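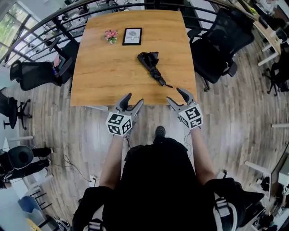

Table with pink artificial flowers, small framed print, folded black umbrella.

Kisenmont Live Set Lists — README

What's in here: set lists and show times for Manole, the rock band, club and festival dates. Typed up from fan notes and audience tapes by Yakubu Ogunleye. Guitar credits checked by Modupe Bako.

Files
shows.txt — one line per show, 100 shows
songs.txt — 1077 song entries, in the order played
solos.txt — who took the solo, 688 entries, rest still blank

Columns in songs.txt: show number, slot, title, tuning, notes. Tabs between, no quotes. "Gatent" and "Gatent (slow)" are the same song, keep them apart anyway, the slow one drops the second verse.

Start times: two columns, advertised and real. Real one comes from tape notes so treat it as loose. Blank = no idea. Please dont fill in blanks from the ticket stub.

Known problems
- 2 shows at the Trirken have the encore missing
- acoustic dates from February not in yet
- bass solo sometimes logged as a song, fixing it when I get time
- covers are tagged by title only, orignal artist to come

Corrections: send show number, slot and where you heard it. Tape beats memory. Modupe has the last word on guitar parts.

Use it however you like, credit the project name. No audio in here, dont ask.

Last update 30 June 2026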